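Two tables, one seam

I butted the second white table against the first in October. Both are matte, so glare is low, but a long seam between two tops collects crumbs and catches paper. Levelling came first: two turns on one foot, then a straight edge across the join.

The small wooden drawer unit stays at the back – heavy things at the rear, front left clear for cutting.

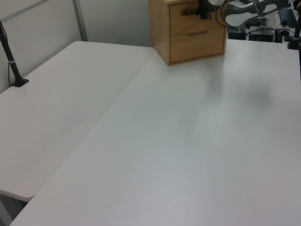
Still to do

Wax the drawer runners. Ask Fitzgerald whether the Siltska joining plates fit a 7 mm gap.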